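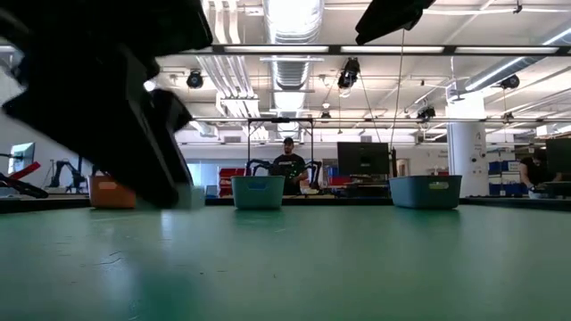 Plastic bins lined up at the back of the bench, green surface in front.

Grudeck Open Bin Set, item 1496
Reviewed by Brayden Fraser

The 1496 is a set of open-top plastic bins sold for bench sorting. They have no lids, no dividers and no rail system. Grudeck sells them as loose bins in mixed colors and sizes, and the only accessory in the carton is a sheet of 12 blank adhesive labels. I bought the set in August to replace a row of cardboard trays that had started to sag at the corners.

Most of the use reported here is sorting small rectangular blocks by color: blue, yellow and mint. The blocks start on the work surface and end up in a bin. It is a dull job and a fair test, as it shows quickly whether a bin slides, tips, or is the wrong height to drop something into.

Stability. An empty bin is light. On bare laminate it moved when bumped with the back of a hand. On a rubber-faced mat it stayed put in ordinary use, and I would not use these bins without one. The underside has a shallow molded rim and no feet. Loaded with 50 blocks, the largest bin did not shift when I pushed at it with one finger near the base. Pushed at the top edge, it tilts before it slides. Users who reach over the bins should place the tallest at one end.

Opening. The corners are rounded, so parts do not lodge in them, and the last block comes out without turning the bin over. The rim is rolled outward. There was a little flash on one bin, on the short side, and it came off with a deburring blade.

Color. Orange was the easiest to find against green. The teal is lighter and partly translucent, which helps in judging how full the bin is from the side and does very little from the top. 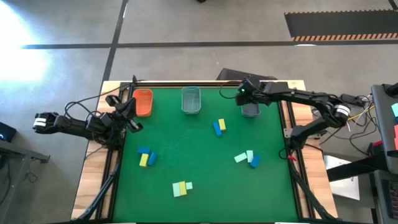
For color sorting I would assign the bins by contrast with their contents. Yellow blocks in the orange bin took a second look under warm light, and mint blocks in the teal bin were worse. Switching the two fixed both problems. Anyone sorting by size or by part number can ignore this.

Spacing. We settled on placing the bins along the far edge of the mat with a gap between each pair. Pushed together they save some length, but the rolled rims overlap slightly and lifting one bin drags its neighbor. With the gap, each lifts out cleanly. Keeping them all on the far edge leaves the front of the mat clear for laying parts out in small groups before they are put away.

Labels. The supplied labels are the weakest item in the carton. They take pencil and permanent marker but not gel pen. On a flat wall the adhesive is adequate. Close to a corner, where the wall begins to curve, one lifted after 10 days. I replaced it with a Flirance vinyl label cut to the same size and have had no further trouble. The residue from the old label needed isopropyl alcohol.

Cleaning. Warm water and dish soap. The inside walls are smooth. The outside has a fine texture that holds pencil marks and needs a brush.

Comparison. Thenmozhi Kulkarni lent me a pair of Wuvatetti stacking trays for the same job. They are heavier, they have proper feet, and they stack when full. They also have a cutaway front, and blocks dropped in from above sometimes bounce back out through it. The Grudeck bins have four full walls and I had no losses. For storage on a shelf I would take the Wuvatetti. For drop-in sorting on a bench the 1496 does the job better.

Availability. Mine came from Pillai, who list replacement bins singly but do not let you choose the color. Ask before ordering if the color matters to your system.

Good: smooth interior, rounded corners, full walls on all sides, easy to clean.
Bad: light when empty, poor labels, no feet, color lottery on replacements.

Rating: four out of five with a mat under them, three without.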